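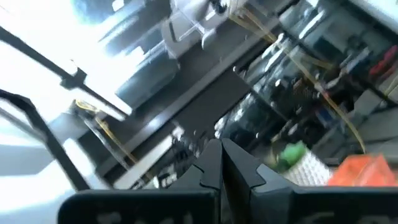 Bright light up in the left corner, and everything else on the move.

Sep 7, 2018

Up before six again. The kitchen was cold enough that I put the oven on and stood next to it with my tea, then felt guilty and baked the two potatoes that were going soft so it wasn't a waste.

The main business of the day was seeds. I have been putting it off for two weeks and the beans have not waited for me. Half the pods on the north fence had already split and dropped what they had. I picked what was left into my apron and got a sunburned neck doing it. The Gorcombe beans did best, as they do most years. The ones Benedicta Baidoo gave me in March, which she only ever calls "the purple kind," came in late and patchy. I will save them anyway. She will ask.

Tomatoes are a different story. I had blight on the lower row by the middle of August and pulled out four plants, roots and all. The other row held. I cut open the best of them after breakfast and scooped the seeds into jars with a little water, and they are now on the shelf in the back hall getting ready to stink. Last year I left them a day too long and some sprouted in the jar. I wrote the date on masking tape this time.

Morfudd Nicholas called at ten to say the seed swap is moved from the church hall to the old grange at Hastholm. The hall roof is being worked on. She is expecting around 200 people, which sounds high to me. Last year it rained and there were maybe half that, and most of them came for the soup. She asked if I could do a table by myself and I said yes before thinking about it. I don't have enough of anything for a table except beans and lettuce. Well, and calendula. There is always calendula.

After that I cleaned lettuce seed on the back step. I like this job less every year. The fluff goes up your nose and you rub and blow and rub and blow and at the end there is a spoonful. Abdul-Rahman Antwi told me he uses a hair dryer on the cool setting, held well back, and I tried it and blew a good part of the seed into the yard. So there will be lettuce in the gravel next spring.

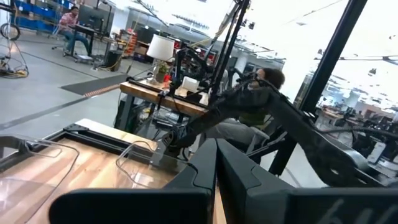

Storage is what I need to sort out before winter. I have been keeping everything in paper envelopes in a cookie tin, and when I opened the tin this morning the bottom layer was damp and two of the envelopes had mold on the fold. That was the leeks and I think the parsley, though the ink had run. Paper is fine for drying but I don't trust it for keeping any more. Clear plastic containers like the two on the tabletop would suit the bigger seed, the beans and squash, as I could see at a glance how low I was getting without opening anything. They would have to go in the closet under the stairs where it stays dark. The small seed can stay in envelopes, but inside something with a tight lid. I will dry it all for another two weeks first. If it goes in even a little damp, a lid only makes things worse.

Lunch was one of the potatoes with butter and the end of the cheddar.

Ohemaa Atinga stopped by around two with a bag of plums and stayed an hour. Her knee is better. She has given up on carrots completely and says she is going to put the whole bed into garlic - she ordered 20 heads from somebody over in Darko and now wants to know if I'll take four of them off her hands. I said I would. I have the space now where the tomatoes came out, and garlic won't mind what was there before. We walked down to look at it and she thought it needed lime. I think it needs leaving alone. We didn't settle it.

She also said that Žydrūnas Raudsepp is selling the house. I had heard it but hoped it was only talk. He has had that squash going since before I moved here, the big gray one, and it has never been crossed with anything as far as he knows. I must ask him for seed before he packs. I should have asked years ago. I wrote it on the calendar so it will get done.

Spent the last of the light writing labels. Name, year, where it came from, and one line on how it did. My handwriting gets worse after the first dozen. For Benedicta's beans I put "late, pretty flowers," which is true.

Still to do: turn the jars, pick the last dill heads if the wind hasn't had them, call Morfudd back about whether she has tables or I bring my own. Stew the plums. The other potato is for tomorrow.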